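December – mill-turn cell, notes

Post for the Drakwood again. Third version. C axis output still wrong when we go from face milling on the main spindle to off-center drilling without a tool change in between. Control wants the spindle clamped before the first Z move, post puts the clamp code one line late. Fixed by hand in the NC file for now, ran it in air, no alarm.

Have to get this into the post proper, hand edits get lost every time someone reposts.

Gundidov flange, op 2:
– roughing OK at 170 m/min, chips nice and short
– finish pass chatters on the thin wall. Dropped stickout by 10 mm, better but not gone
– grooving tool is the old Pemelness holder, screw head nearly rounded. Order screws!!
– parting off: leave feed where it is, dont touch

Cycle time 23 minutes per part. Simulation said less, but the sim ignores the turret index time and the sub spindle sync. Set the index time in the machine file, sim now much closer.

Transfer to sub spindle: pull distance was set from the wrong zero. Somebody (me) had the stock face at Z0 in turning and at Z+2 in milling. One zero for everything from now on, finished face, wrote it on the setup sheet in red.

Polar vs. Y axis for the two flats – tried both. Y axis gives the better surface, polar leaves a faint line where the C axis reverses. But Y runs out of travel on the bigger Mtshali part, so polar stays for that one and we live with the line or polish it.

Tool list for the next batch is not finished. Missing the 30 degree chamfer tool and the long boring bar, lengths not measured yet.
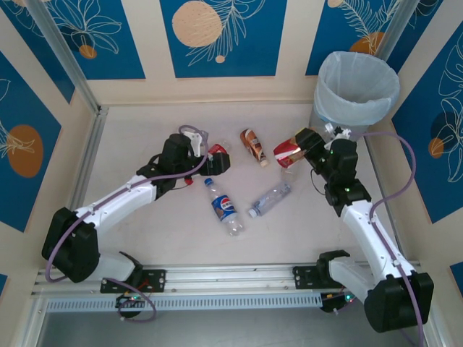

Renu Sengar thinks the clamp line shouldnt be forced in the post at all, she would put it in the tool start macro so it also covers tapping. Says the Mtshali job had the same fault in the spring and it got patched in the post then too, and came back with the next update. Fair point. Macro needs testing on both spindles though, and M codes differ on the sub.

To do
– clamp in macro, test main then sub
– repost op 1 and op 2, compare against the hand edited file before deleting it
– softer jaws for the thin wall, bore them at low presure
– back up machine file, old one is still on the stick

Coolant topped up 4:30. Left the flange in the chuck, op 2 half done, do NOT rezero.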